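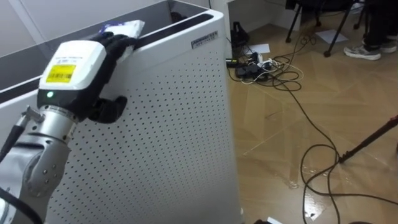 Attachment 1: Perforated white appliance with robot arm, left side.

To: Facilities and Records Liaison List
From: Office of Records Retention, Borkia Campus
Date: Monday, December 11, 2023
Subject: Re: Retention of paper warranty files after the move to Bistora

Dear colleagues,

The Office has received several replies to the notice on paper warranty files. The message quoted below raises the points most of you have in common, and we are answering it on the list so that all units work from the same guidance.

> Our unit holds 148 folders of warranty papers, some of them for
> equipment that left the building years ago. Are we expected to scan
> all of them into Bistora before the cabinets are collected? We would
> also like to know whether the Cukska service contracts count as
> warranties or as purchasing records. Our staff have given us two
> different answers.

Units are not expected to scan every folder. Papers for equipment that has been formally written off may be listed on Form 3 and sent for disposal once the unit head has signed the form. Papers for equipment still on the inventory must be scanned in full, including the reverse of any page that carries a stamp or a handwritten note.

Service contracts with Cukska are purchasing records. They should be filed under the contract number and kept for the full period set out in the purchasing schedule, even where the equipment itself has been written off. If a contract and a warranty are stapled together, please separate them and enter a cross-reference in the notes field of both records.

Folders that cannot be matched to any item on the inventory should be set aside in a marked box. Please do not assign them to the nearest likely item. The Office will review these boxes together with the staff of the Fang Annex, where the older purchase ledgers are stored.

Two further points. File names should begin with the inventory number, followed by the year of purchase. Spaces in file names are still causing errors on import, and a hyphen should be used in their place.

Cabinets will remain in place until June. Units that need more time should write to the Office before then, stating how many folders remain.

Office of Records Retention
Borkia Campus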